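Cell inspection checklist with comments: two-arm cup station, Eltbridge

Carried out after the left gripper fault. July 2023. Inspector: Jui-lin Tai. Station lead: Milan Van Loon.

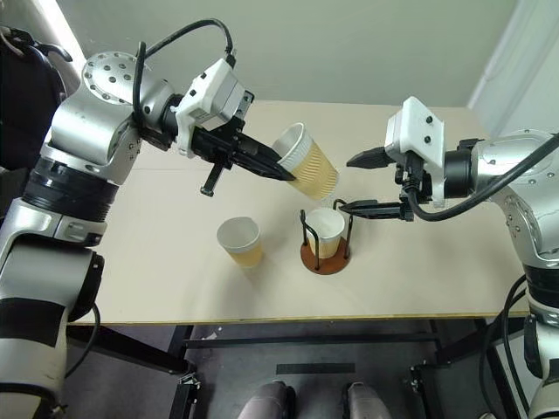
What has to be checked before the station goes back into use after a grip fault?

Both grippers, every cable that moves with an arm, the stop circuit, the table and the last saved program, in that order. The station stays locked off until each line below is marked OK or has a comment agreed by the station lead.

The fault
The left gripper let go of a paper cup while the arm was still moving. The cup fell on the table and rolled off the front. The controller went on reporting a closed grip and the arm finished its move with nothing in its fingers. The right arm carried on as normal. Milan pressed the stop button by the door. Nobody was inside the line and there was no damage to either arm. Fault log entry 206 has the controller record.

Marks used: OK, ACTION (must be done before restart), WATCH (may run, look again at the next inspection), N/A.

Section 1. Isolation and access

1.1 Main isolator off, padlock fitted, key with inspector — OK

1.2 Air supply — N/A
Both grippers are electric.

1.3 Floor line visible all the way round — WATCH
Worn at the corner where the trolley turns. Repaint when the floor is next cleaned.

1.4 Warning sign at entrance — OK

Section 2. Left gripper

2.1 Fingers straight, no cracks — OK

2.2 Finger screws tight — ACTION
One screw on the upper finger turned by hand. The finger could rock slightly under load. I think this is the main cause of the drop. Replace all the screws on this gripper, use thread lock, and mark the heads with paint so movement shows.
Comment, M. Van Loon: Done. New screws fitted and marked. Rock has gone.

2.3 Finger faces clean — ACTION
Dried residue on the upper finger face, quite slippery once damp. Cleaned during the inspection. Needs adding to the start-of-shift list, where at the moment it does not appear at all.

2.4 Grip force setting matches the station sheet — ACTION
Sheet says one value, controller held a lower one. It was turned down in January when cups were being crushed and the sheet was never changed. Milan to agree a single figure with Nomo and write it in both places.
Comment, M. Van Loon: Agreed with Nomo by phone. Sheet reprinted. The old copy inside the cabinet door has been taken down.

2.5 Grip lost signal stops both arms — ACTION
Failed. The signal is read when the fingers close and not again until they open. A cup lost in between is not seen. This is a program fault and has probably been there from the start.

2.6 Housing secure, no loose fasteners — OK

Section 3. Right gripper

3.1 Fingers straight, no cracks — OK

3.2 Finger screws tight — OK
Paint marked as well, so that both grippers can be checked the same way.

3.3 Finger faces clean — OK

3.4 Grip force setting matches the station sheet — OK

3.5 Grip lost signal stops both arms — ACTION
Same as 2.5. Both arms use the same routine.

Section 4. Cables

4.1 Left arm, cable to gripper, full travel at slow speed — WATCH
Clears the arm at all positions tried. The outer cover is rubbed dull in one place but not cut. Wrap fitted.

4.2 Right arm, cable to gripper, full travel at slow speed — OK

4.3 Plugs seated and locked — OK

4.4 Cables below table height clear of feet and trolley — ACTION
One was lying where the trolley wheel could reach it. Clip it back.
Comment, M. Van Loon: Clipped.

Section 5. Table and cup holder

5.1 Table does not move when pushed — OK

5.2 Cup holder in its taught position — ACTION
31 mm out, measured from the corner of the table. There is nothing to locate it, so it goes wherever it was last put down after cleaning. A holder out of place means the pouring arm can touch the lower cup and knock its own grip. That may have played a part here; the log does not say either way. Vanags to supply a locating plate.
Comment, M. Van Loon: Plate ordered. Until it comes we are using tape marks and checking them before every run.

5.3 Cups from the agreed batch — WATCH
Two batches in the store and one has softer walls. Do not mix them. The box of 2,000 opened last is the softer kind and should go to the canteen.

5.4 Liquids at room temperature only — OK
No hot liquid is to be used at this station, including for visitors.

Section 6. Stops

6.1 Stop button by the door — OK

6.2 Stop button on the controller — OK

6.3 Stop button on the hand pendant — ACTION
Works, but needs a hard push. Replace the button.

6.4 Restart needs a separate reset after any stop — OK

Section 7. Program

7.1 Running version matches the saved version — OK

7.2 Grip signal read throughout the pour — ACTION
See 2.5 and 3.5. Cullside are changing the routine. Test by pulling the cup out with the long tongs at slow speed, three times on each arm, with the inspector present.

7.3 Grip cycle count since last service — WATCH
Service is due at 3,000. The counter was reset by mistake when the controller was changed, so treat the service as due now.

Result

Not released. Items 2.5, 3.5, 5.2, 6.3 and 7.2 remain open. Slow speed running with the pendant in hand is allowed for testing the new routine, one person at the table line and one at the door button. No unattended running.

Signed: Jui-lin Tai
Seen and accepted: Milan Van Loon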